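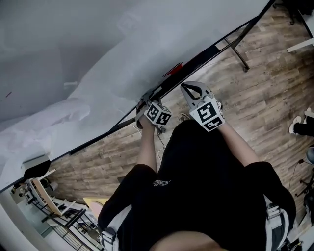 Evari Mobile Whiteboard, large, on stand with casters

The Evari is the big whiteboard in the Graltusau range. It has a white glossy writing surface, a thin black frame and a dark metal stand which rolls on casters. We sell it from our store in Ikville and we deliver it to offices, schools, workshops and shared rooms where one board must serve more than one corner.

Many customers ask us first if they should buy a wall board or a mobile one. A wall board is cheaper and it never moves when you write on it. But if your room has a hard floor and you change the tables often, the mobile board is more practical. You can bring it close to the people who are talking, and afterwards push it back against the wall. On thick carpet the casters turn slowly, and for such a room we would recommend the wall version.

Writing surface

The surface is steel with a gloss coating. The gloss makes it easy to wipe, also when the writing stayed over a weekend. You should know that a glossy board gives back the light of the ceiling. With long fluorescent fixtures you will have some bright spots on the upper part, and a person sitting low and to the side may not read the words that are there. Turning the board a little usually solves it. If you have strong windows opposite the board, please ask us for the matte coating, it is the same price but takes longer to order.

Any common whiteboard marker can be used. We had good results with the Zapata markers, which we keep in the store in four colours. Please do not use permanent ones. If it happens by mistake, draw over the line with a whiteboard marker and wipe both away together.
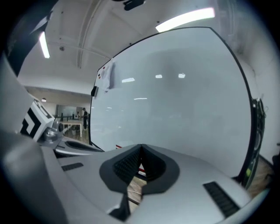
Magnets hold well on the whole surface, up to the corners. For one sheet of ordinary paper, two small magnets are enough, and for a poster or a thick calendar we suggest four. Small coloured magnets are also good for planning. Some customers stick magnetic strips along the lower part and leave the upper part free for writing. The strips may stay for months, but lift them sometimes and clean behind, otherwise a grey line of marker dust will remain there.

Frame and stand

The frame is 2 cm deep. The stand comes in separate parts and is joined by bolts, the key is in the box. Two persons are needed for lifting the board on the stand, it weighs 32 kg with everything. The lower edge is then at 93 cm from the floor, and this is comfortable for adults who write standing. For children there is a second row of holes further down.

Every caster has a lock. Lock all of them before somebody writes, and not only the two in front. When you roll the board, push it at the side of the frame near the middle, and do not pull at the top. Look also for cables on the floor. A caster will climb over a thin cable, but the board shakes and the markers fall down, and it is not good for the cable.

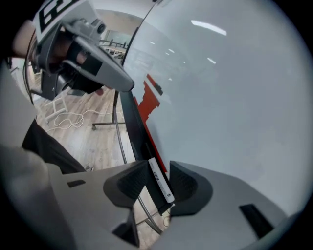 Cleaning

For every day a dry cloth or the felt eraser is sufficient. Once in a week, use a damp cloth with a drop of dish soap and then dry the board well. Do not use scouring powder or the green side of a kitchen sponge. Scratches cannot be repaired and the ink will sit in them.

Change the felt when it becomes shiny. Replacement felts are sold in a bag, and they fit all erasers in the Evari line.

Delivery

In Ikville we bring the board to your door, and for a small fee we also assemble it. Outside the city it goes by freight. The box is long, so please measure your elevator before ordering. If the box doesn't go inside, the board must be carried by the stairs, and this has to be arranged with us in advance. Orders placed before noon leave the store on the next working day.

Comments (3)

We have two of these in our training centre since September. Good board. One caster was squeaking from the start, a little oil and it stopped. – Guest

Is the writing surface on both sides? – Guest

Reply from the store: No, only the front side. The double-sided model is in the list below.

Bolts were fine but the drawing in the instructions is very small, I had to take a picture of it with my phone and make it bigger. Otherwise happy with the colour and the size. – Guest

Related items

Evari Double-Sided Whiteboard on stand
Evari Wall Whiteboard, matte
Zapata whiteboard markers, set of four
Small round magnets, red, bag of 38
Replacement felts for eraser
Spare casters with lock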